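Speaker notes — house rules for hand-held gripper work (13 minutes, leave time for questions)

Hello, thanks for having me. Skip the Nilent story if we start late.

Start with the table. Clear it before every run, all of it, mugs included! At Dumlao we wrote that down as rule one and people still moan at me. 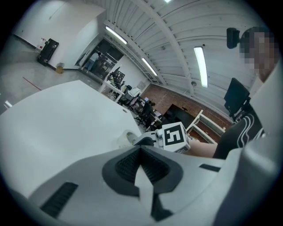

Next, the markers. Keep your fingers and sleeves off the printed faces, and if a cube gets a knock, stop and do the calibration again. I know, it's dull — the Protel batch had 1000 clips in it and we binned 29 for a bumped marker. (Pause, let them groan.)

Floor lines now. Stay on your side of the tape, and agree before you start who's allowed to walk through. The Zina checklist has a box for this, so tick it properly, please. 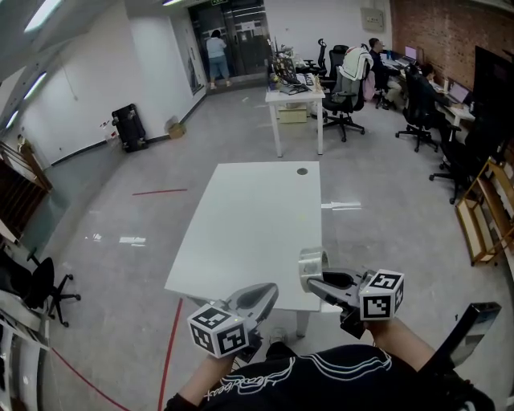 Then people. Ask everyone in the room first, blur faces before anything leaves the building, and let anyone say no without a fuss. I get quite cross about this one, so keep it short.

Breaks: 3 a shift, and your wrists will thank you. Mention that the new draft goes round in April and I'd love comments, even rude ones. Questions.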